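Interior Doors and Sound: A Study of Two Hallways in Ellwood Hall

Course report, Building Acoustics, spring term

1. Background

Ellwood Hall is a four-story dormitory with shared hallways and bedrooms on both sides. Residents have complained for several years about hearing talk, music and door slams from the hallway at night. The housing office asked our department whether replacing the bedroom doors would help, or whether the money would be better spent on the ceilings. Our group took the question as a term project.

The work covered the second and third floors. The second floor still has its original doors, which are hollow. The third floor was partly refitted and has heavier solid doors, but the old frames were kept. The two hallways have the same length and the same floor covering, so they can be compared fairly well.

We set out to answer three things. How much sound passes through each kind of door? How much of it passes around the door, through gaps at the sides and bottom? And does sound absorption in the hallway ceiling make a difference that a person in a bedroom would notice?

2. What residents told us

Before measuring anything we put a one-page survey under the doors on both floors. We got 67 forms back. Of these, 39 named voices in the hallway as the main problem. Door slams came second. Music from a neighboring room came up less often than we expected, and most people who mentioned it also wrote that it stopped when they asked.

Residents on the third floor complained a little less, but not by much. Several of them wrote that they could follow a whole conversation held outside their door. This was the first sign that the heavier doors were not doing as much as the housing office had hoped.

3. Method

We used a loudspeaker playing steady broadband noise in the hallway and a sound level meter at two positions: one yard outside the door and at the pillow end of the bed. The difference between the two readings is what we call the level drop in this report. It is not a laboratory rating and should not be compared with the numbers in door catalogs, which are measured between two special rooms with no other path for the sound.

Each door was tested three times as found. We then taped the gap at the bottom and tested again, and finally taped all four sides. Background noise was checked before each run, and runs with plumbing noise or people in the hallway were thrown out.

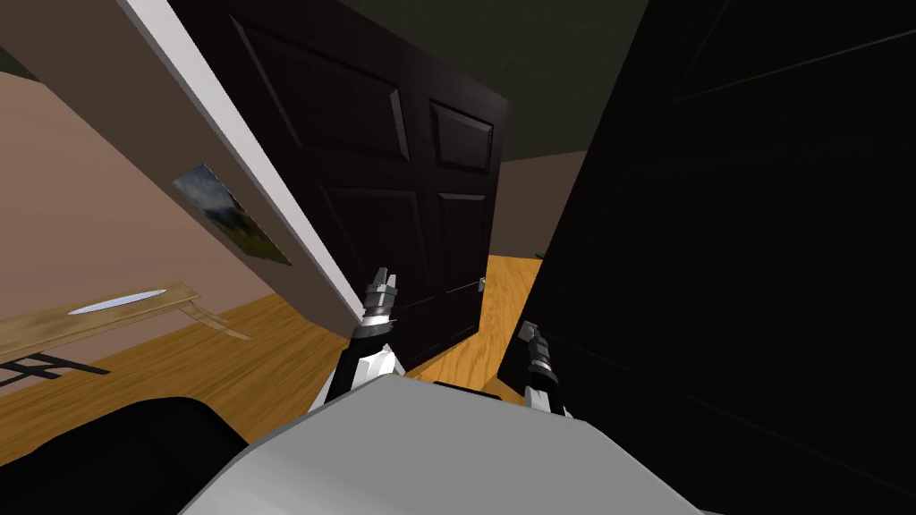 The taped runs took longer than planned. Masking tape did not hold on the old paint and had to be replaced with wider cloth tape, and we lost most of one evening to this. We also found that the rooms did not all have the same furniture. A room with a rug and heavy curtains gave a lower reading at the bed than a bare one with the same kind of door. We corrected for this by measuring how fast sound died away in each room, using balloon pops.

For the door hardware we wrote down the latch type, the number of hinges and the size of the bottom gap. The bottom gap was measured in three places, as many of the doors hang slightly crooked.

4. Results for the doors

As found, the two kinds of door were close. The solid doors on the third floor gave only a slightly larger level drop than the hollow ones on the second. With the bottom gap taped, the solid doors improved clearly and the hollow doors improved a little. With all four sides taped the solid doors were well ahead.

This agrees with what the textbooks say about leaks. A heavy door with a gap under it behaves like a much lighter door, since the sound takes the easy way in. The hollow doors are limited by their own weight, so sealing them helps less.

The effect was strongest at the higher frequencies, which matter most for understanding speech. At low frequencies the tape made almost no difference for either type. 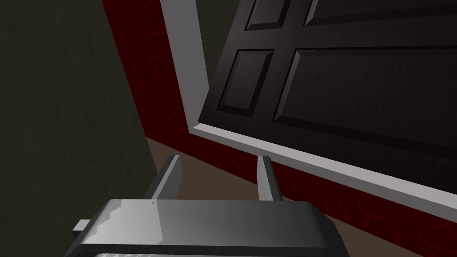 Figure 2. Dark paneled door in a red wall.

Panel shape was raised in our first meeting as something that might matter. In a paneled door the thin parts can let more sound through than the thick parts, so the average weight of the door can be misleading. None of the test rooms had doors of this type and we did not pursue it. A later group could look at it if the housing office considers paneled doors for the ground floor.

5. Ceiling test

The second question from the housing office was about ceilings. We borrowed a stack of Troltex ceiling panels from the department store room and placed them on stands along one stretch of the second-floor hallway. This is not the same as a proper ceiling installation, but it gave us a way to add absorption without drilling.

With the panels in place the hallway sounded less harsh, and the noise level farther from the loudspeaker went down. At the doors closest to the loudspeaker the change was small. A person talking right outside a bedroom is heard mostly by the direct path, and a softer ceiling does little about that. For someone talking at the other end of the hallway it does help.

6. Cost

We worked out a simple cost for one room under three options. Prices are in dollars and include labor at the rate the housing office gave us.

New solid door, new frame and seals: 1,345
New solid door in the old frame with seals: 977
Seals and a drop-down bottom seal on the existing door: about a tenth of the full replacement

The ceiling was not priced per room. The fire rules for the hallway would have to be checked first, and that was outside the project.

7. Discussion

On the third floor, the doors are already heavy enough and the gaps are the weak point. Seals should be tried there before anything else. On the second floor seals alone would give a small gain, and new doors without seals would give a small gain as well. Both are needed together.

There are limits to the study. We tested a small number of rooms, the tape is a better seal than most real products, and we did not measure door slams at all — they travel through the walls and frames and need a different method. Rubber seals also wear, and the door closers may need adjusting so that the doors still latch.

8. Suggested next steps

Fit seals in four third-floor rooms over the January break and repeat the measurements with the same loudspeaker positions. Leave the survey form unchanged so the answers can be compared. The raw readings and the floor plan with room numbers are in the project folder, together with the spreadsheet used for the room correction.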